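Reading time: 2 min

Danladi Names Semier to Supply Turbine Parts for Hydropower Refit

September 3, 2018 – Danladi Power has chosen the engineering firm Semier to supply replacement turbine parts for its hydroelectric station at Turnon, the company announced on Monday. The contract covers two of the station's four units and will run through the end of the refit.

The station has a total capacity of 50 megawatts and supplies the regional grid as well as several industrial customers. The two units covered by the contract are the oldest on the site. They have been operating at reduced output since February, when an inspection found wear on the runner blades and guide vanes.

"The refit will return both units to their rated output and allow the station to meet its supply commitments through the dry season," said Beatrice Makori, director of generation at Danladi Power. She added that the company had received bids from three suppliers and had completed its technical review in July.
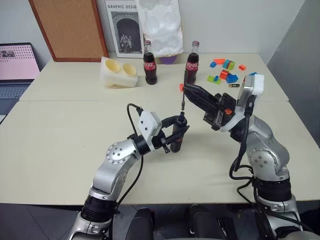
Under the terms of the agreement, Semier will deliver new runners, guide vanes and bearings for both units. Work will be carried out on one unit at a time so that the station can remain in service. Each outage is expected to last some 10 weeks. Danladi Power will also replace the control system for the intake gates – a task that was left out of the original plan and was added after talks with the grid operator.

The parts will be made at the Usine works and shipped to the site in eight separate loads. Olumide Uzor, project manager at Semier, said that the first load would leave the works before the end of the year, subject to final approval of the drawings.

The value of the contract was not disclosed. Danladi Power said that the cost would be met from its existing maintenance budget and that no change in customer rates was planned as a result.

The water level in the reservoir will be kept within its normal operating range during the work. Notices for boat owners and downstream water users will be issued before each outage, according to Asabe Amadi, who heads the company's public information office.

This site uses cookies to improve your experience. By continuing to browse, you agree to our use of cookies. Accept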